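Lokska Club Supplies
Home > For service and youth clubs > Event day > Kinyua Registration Case

Kinyua Registration Case
Item number 556
Price: $179, without printing
Availability: in stock, usually sent in two working days

Overview

The Kinyua is a hard case on wheels which holds everything a club needs at the entrance of an event. It was made for clubs of the Rotaract type, school service clubs and youth groups, who have a blood donation day one week and a sports tournament the next, and who do not have an office or a store room of their own. Between the projects the case usually lives in the home of one member, so we have kept it small enough to go under a bed or in the trunk of a normal car.

When you open the case and put it on its four legs, the lid becomes a sign and the lower part becomes a desk. Two persons can work at it next to each other, standing. The legs are stored inside the lid and they lock with a quarter turn. You do not need any tool.

The earlier version was sold under the name Kinyua Desk. It had a zip cover and shorter legs. The badges and inserts of that version fit in the new case, but the legs do not.

What is in the case

Case with writing surface, gray
Four legs with rubber feet
Sign holder for the lid, for one sheet in poster size (the poster is not included)
Badge tray with dividers for the letters of the alphabet
Badge holders with clip, clear
Blank badge inserts, 333 pieces
Two clipboards
Sign-in sheets, one pad
Money box with two keys
Rubber stamp handle and ink pad for hands (the stamp plate is ordered separately, see below)
Bag of clips, tape and marker pens
Printed guide in English

The shoulder strap which you see in some older catalogs is no longer delivered. Most clubs told us they used only the wheels.

Size and weight

The case weighs 8 kilos when it is packed with all the parts above. Closed, it is as wide as a large suitcase but flatter. The desk height is fixed for standing work. If your helpers prefer to sit, please look at the Kinyua Low, which has the same case and a shorter set of legs. The short legs can also be bought alone.

The writing surface takes a laptop and the clipboards without problem. Please do not sit on it, and please do not put water canisters on it. We have received two cases back with bent hinges and both times it was a canister.

Using it on a quarter full of projects

Clubs do not all work in the same way, but the order of the work at the entrance is nearly always the same: a person arrives, says a name, gets a badge or a stamp, pays or does not pay, and goes in. The case is arranged from left to right in this order. The badge tray is on the left, the sheets are in the middle and the money box sits on the right in a recess, so it cannot be pulled off the desk easily. For left-handed helpers the tray and the box can change places. The recess is the same size on both sides.

For a cricket or futsal day with many teams, we suggest to sort the inserts by team and not by family name. The dividers have a blank back side for this purpose. Write on them with the marker from the bag, it can be cleaned off later with alcohol. Other markers perhaps cannot.

For a donation drive, where people bring dry food, school books or clothes, the sign-in pad has a column called "Brought". It is narrow. If you need to write down more than a short word, order the wide pad (Trakby W), it fits under the same clip.

For a dinner, an installation ceremony or another formal evening, you may want to cover the legs. The cloth skirt is available in dark blue, wine red and cream. It closes with hook tape around the edge of the case and can be washed at low temperature. Iron it from the back side only.
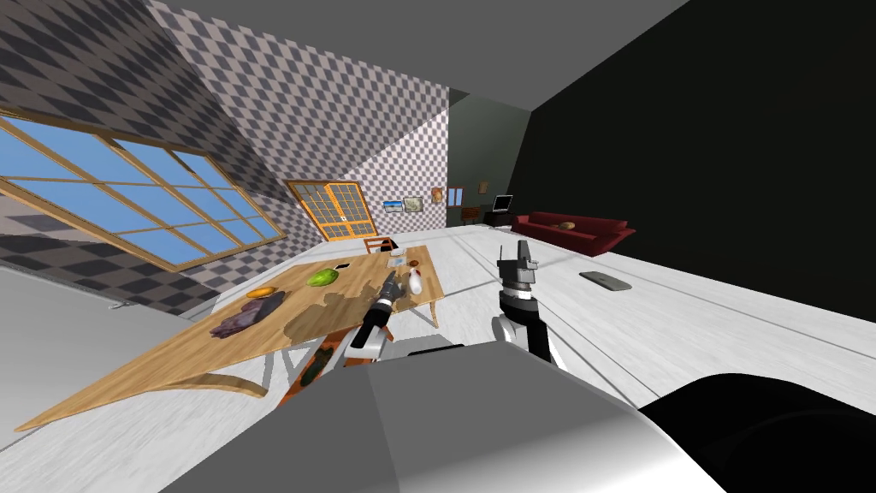
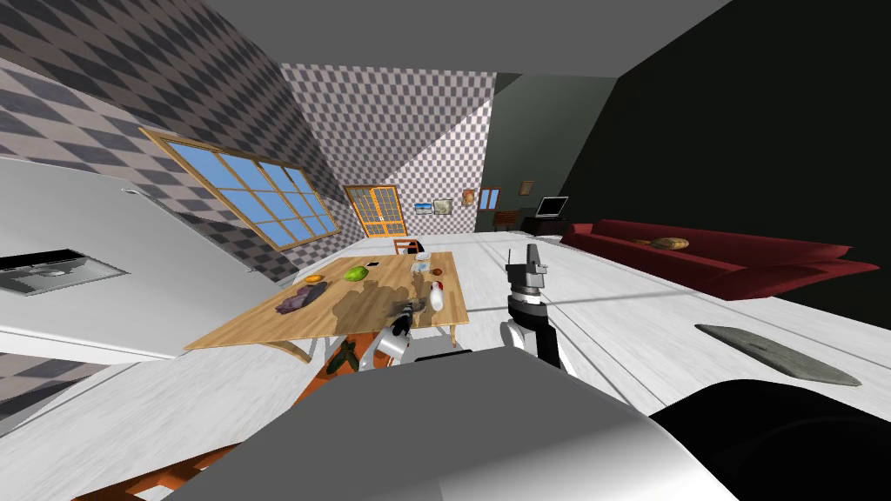
Rendered interior, two views.

Printing and personal parts

The lid can be printed with the name and sign of your club. We print in one color or in full color. Send the file as a PDF, with the letters changed to outlines. If you have only a picture taken from a social media page, please write to us before you order. In many cases our print room can draw it again, and this costs extra.

Please check the rules of your own organization about the use of its emblem. Some of them want the emblem together with the name of the local club, and some want a certain distance around it. We print what you send, and we cannot take back a printed lid when the emblem was in the wrong form.

Stamp plates for the hand stamp are made from your drawing. Simple shapes are best. A plate with small letters looks fine on paper but on the skin it becomes a dark spot after a short time. The ink washes off with soap, normally on the same evening.

Inserts can be printed at home. They come on sheets of normal letter size, and the template can be downloaded at the bottom of this page. It works with the common office programs. Before you put in the real sheets, please print one page on ordinary paper and hold it behind an insert sheet against the light - some home printers move everything a little to the side.

The Trakby sign-in sheets

The pad inside the case is our Trakby sheet. It has a line for the name, a line for phone or email, the time of arrival, and a small box where the person marks if you may contact them again. Under each sheet there is a copy sheet, so the project leader can keep one and the club secretary another. Many clubs must report the hours of their members to the district at the end of the quarter, and for this reason the right side has "In" and "Out" fields. If you do not need them, fold the sheet at the dotted line.

Refill pads are sold alone or in a pack of four. The paper is suitable for ball pen. With a gel pen the copy is weak.

Please keep the filled sheets closed away, as they contain private contacts. The money box is large enough for them when they are folded once.

Accessories

Kinyua Low leg set
Cloth skirt (dark blue, wine red, cream)
Trakby pad, standard
Trakby pad W, wide
Amden lamp, with clamp, for evening events
Amden rain cover for outdoor use
Extra badge holders
Lanyards, plain, in bags of fifty
Replacement keys for money box (please give the number on the lock)

The Amden lamp is charged by USB cable and it clamps on the edge of the lid. On the middle step it shines for one evening. The rain cover protects the closed case and also the desk when it is half open, but it is not a roof, and in strong rain you should go inside with the paper parts.

Care

Wipe the surface with a soft cloth and a little dish soap. Dry the legs before you put them back in the lid. The wheels can be pulled off for cleaning after a day on a sports field: press the gray button in the middle of the wheel and pull straight. Put one drop of oil on the axle once in the year. The hinges need no oil.

If the ink pad becomes dry, do not add water. A small bottle of ink is in our shop under spare parts.

Warranty and return

The case, the legs and the hinges have a warranty of three years. Wheels, locks and all paper or cloth parts have one year. Unprinted cases can be returned inside thirty days when they are clean and complete. We ask you to use the original carton. For a missing part, write to us with the item number and your order number and we send it without that you return the case.

Order by a club

We accept orders on the name of a club, also when the club is not registered as an organization. In this case we need the name and address of one adult person who takes the responsibility for the payment. School clubs can order with a letter from the school. From three cases we give a discount of ten percent, which may also be shared by several clubs of one district if the cases go to one address.

The prices on this page are valid from 6th July. Orders which we received before keep the old price from May.

Questions we receive often

Can the case travel by plane?
Yes, as checked luggage. Take out the ink bottle if you have bought one, and put it in a closed plastic bag.

Is there a version with a card reader?
We do not sell card readers. There is a flat place beside the money box with a cable hole under it, and the usual small readers fit there.

Can I get the sign-in sheets in other languages?
At the moment English, French and Swahili. The French pad has the same columns, the Swahili pad has no "Out" field yet. The next print will have it.

Does the sign holder stand in the wind?
In a light wind, yes. In more wind close the lid to the first step, so that the poster lies more flat, or take the poster out.

Can we rent the case?
No, we only sell it. Some districts own a few cases and lend them to their clubs, so it can be useful to ask there first.

Contact

For questions on printing and club orders please write to Erasto Obura through the contact form and choose "Clubs" as the subject. Please tell us the date of your event in the first line of the message. Answers are normally given on the next working day, in the weeks of July a little later.

Downloads
Insert template, letter size
Guide to setting up the case
Color chart for lid printing
Order form for clubs

Customers also looked at
Folding banner stand
Gavel and block
Thank-you cards, mixed pack
Award ribbons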